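Lista Chopping Boards: Frequently Asked Questions

G'day, and thanks for stopping by. I get a lot of the same emails, so I've finally sat down with a cuppa and answered the lot in one go. If yours isn't covered, flick me a message through the contact form and I'll get back to you, usually after 7 at night once the sawdust's out of my hair.

Who makes the boards?

Me! I started in the back shed and now I'm in a proper workshop on Gilbert Street with Tsung-han Tai, who does most of the glue-ups and is far more patient with clamps than I'll ever be. Eugénie Ferrand looks after orders and packing, so if your parcel arrives wrapped like a Fabergé egg, that's her doing.

What timber do you use?

Mostly maple and blackwood, with a bit of spotted gum when I can get nice lengths of it. I buy maple from Pramodgate and the local stuff from whoever rings me first (timber people are like that). Every plank has its own streaks and colour, so your board won't match the one on the shop page exactly. If you're after something very plain or very wild, put it in the order notes and I'll have a dig through the rack.

How big are they?

The Small is a cheese-and-salami sort of size. The Medium is what I use at home every night. The Large takes a whole roast chook plus the mess around it, and it's heavy, so measure your bench and your sink before you fall in love with it. Custom sizes are fine up to 70 centimetres long. Past that my planer starts to complain.

Can I put it in the dishwasher?

No! Please, no. I've had boards come back in two halves with a sad little note. Warm soapy water, a quick scrub, wipe it down and stand it on its edge to dry. Don't leave it lying flat in a puddle on the draining rack overnight either, that's how you get cupping.

How often should I oil it?

Once a week for the first month, then whenever it looks thirsty. Mine gets done every six weeks or so, less in winter when I get lazy. Pour on a good puddle of food-grade mineral oil, rub it in with an old T-shirt, leave it overnight and wipe off what hasn't soaked in. Do the edges and the underside too! People forget the underside and then wonder why it rocks.

What about olive oil?

It goes rancid and your board will smell like an old chip shop. Keep it for the salad.

Do you sell a board wax?

Yep, we do a beeswax and mineral oil blend called Trarkance (long story involving a misprinted label and a very stubborn label printer). It comes in a 100 gram tin, and a tin lasts me the best part of a year. Goes beautifully on wooden spoons as well.

My board has gone fuzzy after the first wash. Is it faulty?

Not at all, that's just the grain lifting. Let it dry right out, give it a light going-over with fine sandpaper in the direction of the grain, then oil it. You might need to do it twice. After that it should settle down.

How do I get rid of garlic smell?

Coarse salt and half a lemon. Scrub it round, leave it for ten minutes, rinse, dry. Beetroot stains come out the same way, mostly. I've got one from Christmas that I've decided to live with.

Can you engrave a name on it?

We can, up to 18 characters including spaces. Please check your spelling before you hit the button, as we engrave exactly what you type. It adds four or five days in the workshop.

Where do you post to?

All over Australia, and to New Zealand. We're not sending overseas beyond that at the moment, sorry, the postage on a Large would make you cry. Local pick-up is free, just choose it at checkout and Eugénie will email you a time.

What if mine cracks?

Send a photo and your order number. If it's a glue joint that's let go, that's on us and we'll fix or replace it, no worries. If it's been through the dishwasher I can often still save it, but I'll charge you for the new glue-up and return postage.

Can I come and see the workshop?

Love a visitor, but email first so we can switch the machines off. We're at Unit 701, up the back past the roller doors, and there's parking out the front if you get in before lunch. Wear closed shoes, and bring your tired old board along if you'd like it resurfaced.
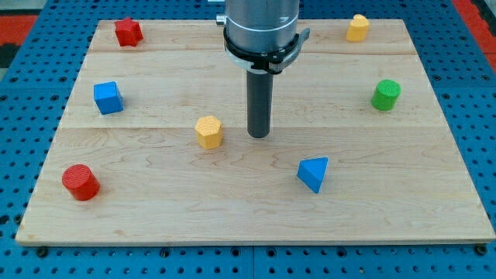
Resurfacing is priced by size, so I'll need a quick look at the board before I can quote you, and I generally have them ready to collect within a fortnight.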